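Home | News | Markets | Jobs | Field Notes | Contact

Two landmen and one records person wanted, Getgate project

Posted Sun 18 February by Bjarke Brøndum

Short version. Rukby Energy bought the Getgate leases off Numby Oil last year, 263 wells, most of them old, some of them very old. The paperwork came over in boxes. Need people who can read it. 3 openings, start as soon as we can get you in the door.

Landman (2 openings). Title work, mineral ownership, chasing heirs. A lot of chasing heirs. Some of these leases were signed by people whose grandkids have moved four states away and don't know they own anything. You'll be on the phone and in the county clerk's office, maybe half and half. Some days neither, some days you're standing at a gate waiting on a pumper with the key.

What we want:
- two years or more doing land work, oil and gas prefered, pipeline right of way is fine
- can run title back to patent without someone holding your hand
- OK with landowners who are mad. Numby was behind on royalty checks when we took over and people remember
- driver's license, own vehicle, we pay mileage

Degree nice to have. Won't throw you out for not having one.

Records clerk (1 opening). Office job, regular hours. Well files, division orders, old maps. Scan it, name it right, put it where Chrysoula can find it. Chrysoula Galanis runs the records room and she is particular about file names, so be particular too. No oilfield background needed. If you've worked in a title company, a law office or a county office, good. Library, also good. 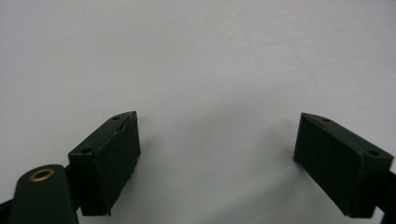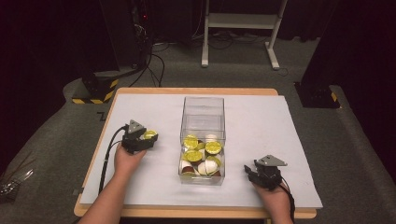
Pay. Landmen are on a day rate, 400 dollars, five days a week, sixth day now and then if you want it. Day rate is for contract people only. If you'd like to come on as staff ask Manolis, there's a path after the first stretch but he has to sign off on it. Clerk is salaried, benefits from day one, number depends on experience and we'll tell you on the first call so you don't waste an afternoon.

Length. Landman contracts run through July, may get extended. Depends how the transfer approvals go with the state. We are the operator on most of the wells already but 337 tracts still need curative work of some kind, anything from a missing signature to a whole missing probate. So there's plenty to do. The clerk job is permanent.

Where. Field office, second floor, over the Avcı parts store. Parking in back. Stairs only, sorry, if stairs are a problem tell us and the clerk job can be set up at the yard office instead. Landmen need to be within an hour's drive or willing to rent nearby. No remote for the landmen. Clerk could do a day a week from home later on, not at first.

What this isn't: not drilling, not a rig job. We've had a pile of resumes from floor hands and derrick hands, good ones, but wrong desk. Those go to Styliani Athanasiadis in operations, she'll be hiring for the workover crew seperately.

How to apply. Resume, one page is plenty. For landmen, also one runsheet or title report you did yourself, names blacked out. Two references we can call. Drop it at the office or use the form under Jobs. No cover letter.

Manolis Christodoulou does the first phone call, fifteen minutes. Then you come in and sit with whoever you'd be working next to. Usually an answer inside a week. If you haven't heard, call, things get buried.

Already applied last fall? Apply again please, we had different openings then and the old pile is closed.

Comments

tractless: Is the day rate the same for courthouse only days or does it drop? Last outfit cut it when I wasn't in the field.

Bjarke B.: Same rate. Courthouse, field, office, doesn't matter.

Marlene in the county: My mother had a Numby lease and hasn't seen a check since before the sale. Who do I talk to? I don't want a job I want the check.

Bjarke B.: Call the office and ask for Styliani Mitsotakis-Vlachou, owner relations. Have the lease number or the section if you've got it.

dustyplat: Worked some of these files years back. Bring coffee. Half the maps are hand colored and the legend is on a different sheet.

R. Tull: would you take somebody with wind lease experience, no oil

Bjarke B.: If you ran your own title, yes. Send the runsheet.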